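Wirside hand-held gripper: set-up and pad comparison
Section 4. Finger pads, camera, first trials

Read section 3 first if the handle isn't assembled yet. This part assumes the trigger moves freely and the fingers open all the way.

What you need

Wirside handle with both finger blocks
One set Cetora foam pads, one set Haugen rubber pads
Small hex key (the one in the bag, not the long one)
Clamp mount for the camera, plus cable
Isopropyl wipes
Notebook or a spreadsheet, whatever you'll actualy fill in

4.1 Fitting the pads

1. Power off the logger. Unplug the cable at the handle end.
2. Open the fingers fully and lock the trigger.
3. Wipe both finger blocks. Let them dry.
4. Peel the backing, start at the tip, press down toward the knuckle. No bubbles.
5. Tighten the finger screws. Snug only.
6. Leave it 30 minutes before the first grip. Overnight is better for the Haugen set.

CAUTION: Don't swap one side only. A new pad against an old one pulls the object sideways and the trial is junk.

Note: pads are handed. L and R are printed on the backing, so check before you peel. Orest Zhuravel put a whole set on backwards in September and we lost an afternoon to it.

4.2 Camera

1. Clamp the mount to the handle, lens looking out along the fingers.
2. Both fingertips have to be in view with the trigger open. Closed too. Check both.
3. Lock focus. Lock exposure. Auto exposure hunts on a white table and the clips won't match.
4. Plug in, wait for the green light on the logger.
5. Record 10 seconds of nothing, play it back. If the view wobbles, redo the clamp.

Seeing a bit of the mechanism down one side is fine. Don't move the mount to get rid of it. Moved mount = new calibration = start over.

4.3 Test objects

Start with stiff, flat things, then boxes, then soft stuff. Same order for every pad set or you can't compare. Write the object name the same way each time (phone, not Phone 1 / cell / mobile).

Light table cover if you have one. Dark pads show up better against it.

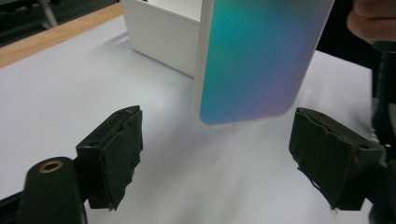
Pad wear decides more of your results than pad brand does, so grade it before every block of trials. Three grades in the log: clean, worn, ragged. Clean means the edges are still straight. Worn means fuzz at the rim but the gripping face is whole. Ragged is strands hanging off and torn rims on both fingers, like the two dark pads waiting either side of the phone. Log the grade even if the grip feels OK. For a phone handoff, hold it from above, clear of the table, with open space left between the fingers, then bring the jaws in. Glossy face and thin edge, so it's a hard test, do it on every set.

4.4 Running a comparison

1. New file per pad set. Name it pad, grade, object.
2. Present the object at the same height each time. Tape a mark on something if your arm drifts.
3. Close slowly until you feel contact, then squeeze to the second stop.
4. Hold for a slow count of five.
5. Tilt left, tilt right, back to level.
6. Hand the object back to the second person. Don't drop it on the table.
7. Mark it: held, crept, or slipped. Crept = moved but stayed in.
8. Change objects after 10 grips. Change pads after 600.

CAUTION: keep fingertips out from between the jaws. The second person holds the object by the end away from the gripper and lets go only when told.

CAUTION: no phones you care about. Use the dead ones from the Avcombe drawer.

4.5 What we've seen so far

Cetora foam: forgiving. Grabs a phone even when you come in crooked. Tears early, mostly at the rims. Grade can change inside one session so look at it again at the break.

Haugen rubber: lasts longer, nearly 2000 grips on the bench set before we called it ragged. Less give. Rounded corners are where it slips, come in square.

Beat Hofstetter prefers the rubber for boxes and foam for everything else. I'd just use foam and change it more often. Try both, your objects are not ours.

4.6 If something's off

Object turns in the grip: one pad sits higher. Reseat both.
Grip creeps on every object: wipe the pads, retry, then regrade them.
Trigger sticks halfway: bits of pad in the slide. Tweezers, not compressed air.
Clip has no finger positions: cable wasn't all the way in. Trial doesn't count, run it agian.
Fingers don't meet at the tips: finger screw loose on one side. Back to 4.1, step 5.

Pad removal and glue cleanup are in section 5.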